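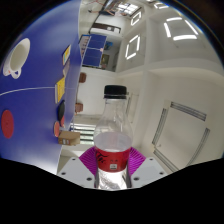

Saturday, game room, table notes

Started at 9:40. The Kirum order is for the game room set: one table laid out with the usual small items, bottle and mug and plate included, and a written layout that the Wokier people can repeat at their end without calling us. This page is for the layout and whatever went wrong with it.

Table: the blue ping-pong table, opened flat, net off. Wiped it down twice with the weak cleaner. The first pass left streaks and the second one mostly took them off. The top still throws glare where the light hits it. Tried the blinds halfway, then left them open. Write "blinds open" on the sheet so it matches next time.

Bottle: the one with the black screw cap and the red label. Weighed it before it went out, 522 grams with the cap on. Checked the cap by hand, tight. I want the same bottle used all day and not swapped for a full one, so it gets weighed again at lunch and at the end. If the number drops, either someone drank from it or the cap is no good.

Plate: magenta, ribbed rim. The pack from Erkero is thin stuff and the plates slide on this surface if the table gets bumped. Thought about a dot of putty underneath. Decided against it for now because putty marks the paint, and we were asked last time to leave the table as we found it.

Mug: white, with a handle. It can stand or lie on its side, and the sheet needs a line for each. A mug on its side will roll until the handle stops it, so set the handle down first and then let go.

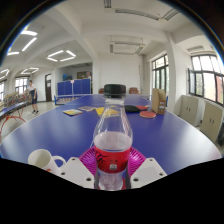
Ran a tape from the near end line to the bottle and got 47 cm. That goes on the sheet as the start mark. Used a pencil tick on masking tape for it, nothing on the table itself. The tape came up clean when I tested a corner.

Reading matter goes on the left half. Yellow cover flat, nothing stacked on anything. I had them squared to the table edge at first and it looked like a shop display, so I turned each one a little. The sheet only says "flat, apart, left half" and I think that is enough. If Wokier wants angles they can ask for them.

Paddles: one with red rubber, one with black. They stay next to each other on the far side of the bottle. The Li pair has a loose handle on one of them, wobbles when you pick it up. Glued it at 10:15 and clamped it. Not to be used before Monday. Spare pair is in the gray drawer under the stock shelf.

Stock number for the whole set is 2,848. It was written on the old sheet with two digits flipped, which explains the wrong box last month. Corrected on the sheet and on the lid.
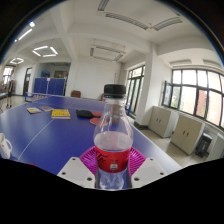 Second table stays folded up and out of the way. Check the wheel locks before anyone works near it. One of them needs a hard push with the foot before it clicks, and I have asked for a new one.

Layout took up to 4 minutes once I had the sheet in hand. Most of that is the tape and the mug.

Still to do:
Retype the sheet with the mug lines added
Weigh bottle at lunch and at close
Order thicker plates, same color if Erkero has them
Unclamp the paddle
Put the cleaner back on the top shelf, it was left by the sink again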